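Faint smudges on a matt white table top that come back after wiping

Posted in Kitchen surfaces and worktops
Ifeoma Onuoha

The table is a smooth matt white one, a Clastari, 85 cm wide, bought in June. I use it for weighing and mixing, mostly with clear glass bowls. Since the second month there have been faint grey smudges across the middle third. They wipe off with a damp cloth and reappear once the surface dries. Washing-up liquid makes no difference. The edges of the top are unaffected.

The smudges are hard to see straight on and clearer under even, flat light. I have used no polish or wax. Is this damage to the finish, or residue? And could the bases of the bowls be causing it? 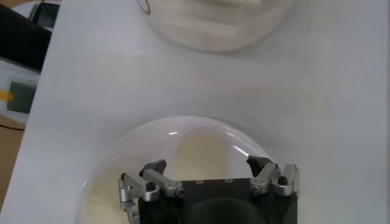
Middle of the table top, with the two glass bowls.

I would like to avoid anything abrasive, as the care leaflet rules it out.

Kaede Kuroda
Residue, most likely. A matt finish has a fine texture which holds a thin film of grease and detergent. Water makes the film transparent, so the mark seems to go and then shows again on drying. Washing-up liquid adds to the film if it is not rinsed off.

Procedure:
Mix 2 teaspoons of soda crystals into a litre of warm water. Wear gloves.
Test on the underside of the top and leave to dry fully.
Wipe the whole top with a well-wrung microfibre cloth -- whole top, or you will get a tide line.
Rinse 3 times with clean water, changing the cloth each time.
Dry with a cotton tea towel, working in one direction.

Judge the result the next morning in daylight. If a patch looks glossier than the rest when viewed from a low angle, the texture has been worn flat and cleaning will not restore it.

As for the bowls, glass can scratch a matt coating if there is grit under the base. That gives fine lines or arcs, though, and a smudge with soft edges is a different thing. Wipe the bases and lift the bowls to move them.

Damilola Anozie
melamine sponge. works on mine

Kaede Kuroda
A melamine sponge is a mild abrasive and will polish a matt surface. I would not use one on this top.

Ifeoma Onuoha
Soda crystals done, left for 36 hours. Nearly all of it has gone. One patch remains near the centre, no glossier than the rest as far as I can tell. I will repeat the rinse before trying anything else.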